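Última actualización: 3 de junio de 2020

Percepción y planificación para manipulación
Apuntes de la sesión 5: de la imagen a la casilla

Profesora: Shuk-fan Hsueh

Venimos de la calibración de la cámara fija y por fin llega la parte que más me gusta del curso: conseguir que el planificador hable el mismo idioma que la mesa. Ya tenéis la matriz intrínseca, ya sabéis deshacer la distorsión de la lente y ahora vamos a usar todo eso para algo que se mueve.

1. Homografía del plano de trabajo

La mesa es (casi) plana, así que entre los píxeles y las coordenadas de la mesa basta una homografía H de 3x3. Con cuatro correspondencias ya se puede estimar, pero no os quedéis ahí: usad todas las intersecciones de cinta que el detector encuentre y dejad que RANSAC descarte las malas. La cinta se pega a mano, hay solapes y pequeños saltos entre tiras, y un solo cruce torcido puede arrastrar la estimación entera si trabajáis con el mínimo de puntos.

Acordaos de normalizar las coordenadas antes de resolver el sistema. El año pasado un grupo perdió una tarde entera por saltarse ese paso - el error de reproyección parecía razonable en el centro y se disparaba en las filas del fondo.

2. Del objeto a la casilla

La detección devuelve una máscara por objeto. La tentación es proyectar el centroide de la máscara con H, y con objetos planos funciona de maravilla. Con una manzana, no: el centroide está por encima del plano y la proyección se va hacia atrás, a veces hasta la casilla siguiente. Dos remedios:

- Tomar como punto de contacto el borde inferior de la máscara, corregido con el radio estimado.
- Intersecar el rayo de la cámara con un plano paralelo a la mesa, a la altura del centro de la fruta.

El segundo es más limpio y solo cuesta una línea más de código. ¡Probad los dos y comparadlos!

En el conjunto de validación Lirari hay 1.443 imágenes etiquetadas por casilla. Separad unas 200 para ajustar umbrales y no las volváis a tocar.

3. Asignación de brazos

Con dos brazos sobre la misma rejilla aparece el problema bonito de verdad: quién va a por qué. En Trudedlow, nuestro nodo de planificación, cada petición entra como un par (objeto, casilla destino) y el asignador calcula un coste por brazo:

coste = longitud_trayectoria + a * penalización_proximidad + b * cambio_de_brazo

La penalización de proximidad se evalúa sobre la trayectoria completa, con los volúmenes barridos de ambos brazos. Mirar solo la postura final es el error clásico. Empezad con b = 0, observad cómo alternan los brazos sin ton ni son y subidlo poco a poco; es un experimento precioso y se entiende el parámetro en cinco minutos.

Si no hay trayectoria libre, el nodo devuelve ESPERA y reintenta cuando el otro brazo libera su zona. No convirtáis ESPERA en un error, por favor.

4. Para entregar

a) Error medio de reproyección de H, por filas de la rejilla.
b) Matriz de confusión por casillas con los dos métodos del apartado 2.
c) Registro de una ejecución con al menos una ESPERA resuelta, y un párrafo sobre el valor de b que habéis elegido.

El código va a la carpeta de vuestro grupo en Cirkitz. Las dudas sobre H, al foro, que así las leemos todos.

Materiales relacionados
Sesión 4: Calibración intrínseca y distorsión
Sesión 6: Planificación por muestreo con dos brazos
Práctica Dunbar: segmentación de objetos redondeados
Notas de febrero: repaso de geometría proyectiva

Contacto: Shuk-fan Hsueh, a través del foro del curso | © 2020 | Volver arriba

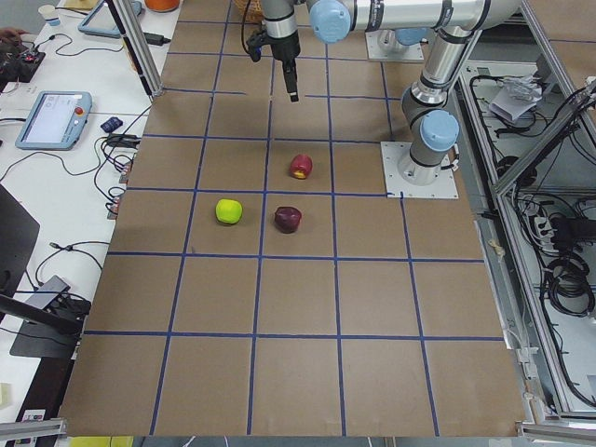 Figura 1. Rejilla de cinta azul con tres manzanas, cada una en su casilla, y la pinza sobre las filas del fondo.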